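Home > Talks > Spring meetup > Speaker notes

Turn the Handle: Are Machines Ready for the Boring Jobs?

Speaker notes, Skye Baxter. Lightly cleaned up from the version I talked from in April. Slide cues left in. Running time 25 minutes if I skip the dishwasher story, 30 if somebody asks for it.

Opening (no slide)

Wait for the door to close. Start with the show of hands.

Who here owns a machine that does a chore? Let the vacuum people have their moment. Now keep your hand up if you tidy the floor before you run it. Pause. So you pick up the socks, the charger and the dog toy, and then the robot cleans the part that was already clean. We'll come back to who is working for whom.

I spent 11 years in a small shop before I started writing software. The shop was called Rennie, it made brackets, and my first job there was opening and closing vises. Part in, crank, cut, crank, part out, brush off the chips, next. My boss told me a machine would be doing it by the time I was thirty. I am well past thirty. I went back last fall to say hello and there was a kid at my old bench, cranking.

Why is that kid still there? That's the talk.

Slide 2: What counts as a chore

My working definition: a chore is a job that a bored teenager can do badly on the first try and well by lunch. Folding towels. Loading a dishwasher. Sorting a bin of mixed screws. Setting a vise to a width and snugging it down.

Things that are not chores, for tonight: welding car bodies, stacking identical boxes, anything where the factory was built around the robot. Those have been done for decades and they are impressive. They're also a bit like praising a train for staying on the rails.

The teenager is hard to beat. The teenager sees that the vise is turned a little from where it was yesterday and doesn't file a ticket about it. The teenager knows that when the handle goes stiff you stop, and that when it was stiff from the beginning, you need the oil.

Slide 3: One vise, one arm

I picked the vise for tonight because I have a grudge against it, and because it's about as friendly as shop work gets. Everything is rigid. The moving jaw goes along one line. There's a scale on the front, so there's even a right answer.
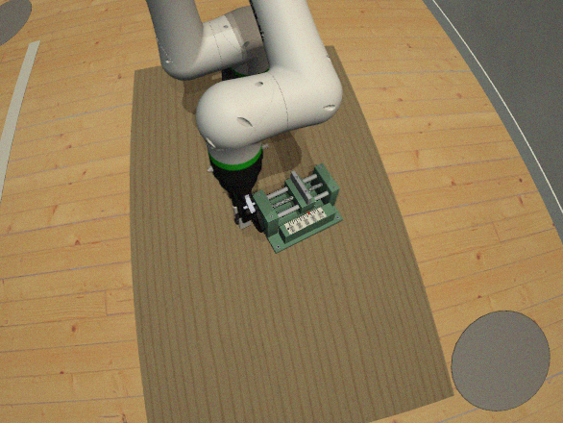 Compare that with a towel. A towel has no scale on the front. A towel has a different shape each time you look at it, and you can ruin the fold by letting go too slowly. If I wanted to be mean to robots I would have brought towels.

So take the easy case and write down what it asks for. I tried this at my kitchen table. You have to find the vise. You have to work out which end you turn. Get to that end without clobbering the rest of it. Take hold. Turn, let go, swing back, take hold again, turn. Look at the jaw. Decide if it's there yet. My list got to 41 steps before I gave up, and I had put "turn" down as one step.

(If they laugh here, say: my wife asked what I was doing and I said resting.)

Speak slowly on the next part, it's the one people write down.

Reaching is mostly solved. I can buy an arm that will go to the same point in space all day long without complaining. Contact is where the trouble lives. The instant a finger touches something, the world pushes back, and a small error in position becomes a large force on a handle. You and I deal with this by being squishy. Our fingers give, our wrists give, and we adjust before we've noticed there was anything to adjust.

Slide 4: Practice worlds

Most of the arms you'll hear about now learn in simulation first. This is a sensible idea. A rendered vise costs nothing to drop. You can run the same attempt 300 times overnight and go to bed, which was never an option at Rennie.

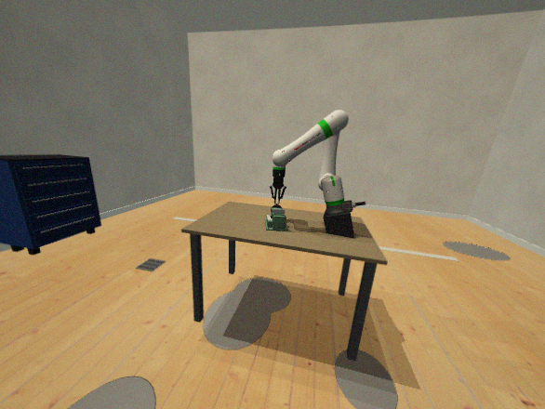

Slide 4. Arm, table, one small object, all rendered. Note the tidy floor.

I'm fond of these rooms. I'd like to live in one. There's no coffee on the bench. No one has borrowed the good pliers. The vise did not spend a winter in a damp garage.

And there lies the catch. A simulator will give you whatever friction you typed in. A real lead screw has the friction of its own biography: chips in the thread, old grease, the day it got dropped. So people shuffle the numbers during practice. A bit heavier, a bit stickier, turned a few degrees, different light. The hope is that reality will look like one more shuffle. It often does, and I don't want to be snide about that, it is some of the best work in the field.

But it means that when you watch a demo you should ask what got shuffled and what stayed put. Same vise each time? Same spot? Did someone reset it between tries? Resetting is a chore too. If a person stands there putting everything back after each attempt, you have automated half a job and invented the other half.

Slide 5: The Fliltent story

Names used with permission, and with some glee.

Fliltent is a four-person outfit that makes hinges for display cases. They bought an arm from a reseller to tend one drill press. The arm was to load a blank, close a vise, wait, open the vise, unload. The reseller's package was called Wurura, which I assumed was a typo until I saw the invoice.

Week one, it worked beautifully. Week two, the blanks arrived from a new supplier with a little burr on one edge, and the vise closed on the burr, and the arm reported success. It was very confident. It reported success 200 times before anyone pulled a part out and looked at it.

Give that a second. Then: the kid would have felt it on the first one.

What they did next is my favorite part. They didn't buy a better arm. They put a pneumatic clamp on the drill press, so there was no handle to turn, and let the arm do the carrying. It's been running ever since. They took the hard bit of the chore and made it go away.

Your dishwasher did that, by the way. It doesn't hold a sponge. If anyone had insisted on a machine that washes up the way your grandmother did, we would all still be standing at the sink.

(Dishwasher story goes here if there's time. There is never time.)

Slide 6: Where the gap is

Keep this one up while talking. I like a close view because you can see how little room there is to work in at that end. Fingers, handwheel, end block, all in each other's pockets.

Three questions I ask of any chore robot now, and you are welcome to steal them.

Does it know when it's done? Reading a jaw position off a scale is one way. Feeling the handle tighten is another. "The program ended" is a third, and it's more common than you'd hope.

Does it know when it has failed? See Fliltent.

Who sets up the next one? See socks.

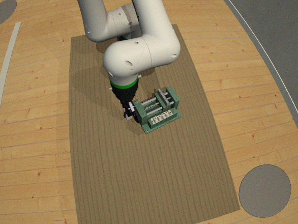
Slide 7: So, yet?

Shop floor first. For one part in a fixed place, yes, and it has been yes for a long while. For a bench with a dozen odd jobs a day, changing by the hour, I'd say no for a place the size of Rennie. You would spend longer teaching than cranking. I expect that to shift, and the thing to watch is setup time. Speed makes for better videos, but a slow arm that I can set up before my coffee cools is worth more to a small shop than a fast one that needs an engineer.

Home next. Floors, sort of. Lawns, sort of. Dishes and laundry, we have machines for the wet part and humans for both ends. The Zoletti people had a towel folder on their stand this year and I watched it for a good while. It folds towels. It would like you to hand it the towels one at a time, flat, by the corners. I have a teenager with the same terms.

If you want a number of years from me, I gave one out 2 jobs ago and I was wrong, so I've retired from that business.

Slide 8: Questions

Repeat each question into the mic, the back row can't hear.

Likely ones. "Will it take the kid's job?" Ask the kid; he told me he'd be happy to hand over the vise and keep the paycheck. "Which arm should I buy?" Ask what they need it to pick up before answering. "Can I see the kitchen table list?" Yes, it's on paper, it has soup on it, come find me afterward.

Leave the clicker on the lectern. I took it home last time.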